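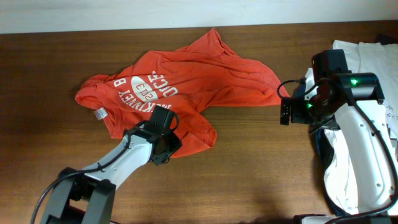
# Oscombe, the laundry release

This is the gallery page for Oscombe, our two-arm planning stack, and it is mostly about shirts. The changelog is in the repository for people who like their news in bullet points. Everybody else gets this.

Some background for new readers. Oscombe takes one overhead view of a table and two sets of joint states and decides which arm should do what, and when. For boxes it was good at this in its first month. Boxes hold still. They have corners, and the corners stay where they were when you last looked. Then we gave it cloth, and spent December finding out how many of our assumptions had been about boxes.

**On shirts as data.** An orange shirt with white lettering is a fine thing to develop on, right up to the moment your keypoint model decides the lettering is a sleeve. Ours did so with a confidence of 0.97. The print, upside down and wrinkled, has more strong edges than the rest of the garment put together, and the model loved every one of them. We now blur the printed region before the corner search, a fix so crude that it was merged without discussion.

**On two hands.** The left arm presses down, the right arm pulls out, and the cloth between them gets long and narrow. In the planner this is called `hold_and_extend`. It used to be two separate skills, which politely took turns, so the shirt simply went wherever the second arm was going. The merged version shares one clock and one abort flag.

**On Mahmoud.** Mahmoud is the grasp scorer. It reads a crop and proposes candidate points, 700 of them by default, and then throws nearly all of them away. We tried asking for fewer. It threw those away too. The setting is in `mahmoud.yaml` under `candidates`, and you are welcome to have your own disappointing afternoon with it.

**On piles.** White cloth on one side of the table, with a strip of navy tucked in near it, and the segmenter had opinions. For a while it reported the white and the navy as a single garment with a collar. Version 3 splits on color first and asks about shape afterward. White on white remains unsolved, and issue 3171 is where we keep the complaints. Please add yours there and not in a new ticket with a sad title.

**On cables.** The collision model has treated cables as part of the link for as long as there has been a collision model. A cable that loops out over the table is not where the link is. Gulska, our collision checker, now wraps each loop in a fat capsule, and planning time went up by around 29 milliseconds. The arms also take wider, more dignified routes, like people carrying soup.

**On Filler.** Filler generates the small motions between the real ones, and it has the only honest name in the project. If your arms drift upward while waiting, that's Filler. Set `idle_lift: 0` and they will stay put.

Configs for everything on this page live in `examples/cloth`. The folding planner is on a branch, and the branch does not build yet.

Page last changed 25/01/2018.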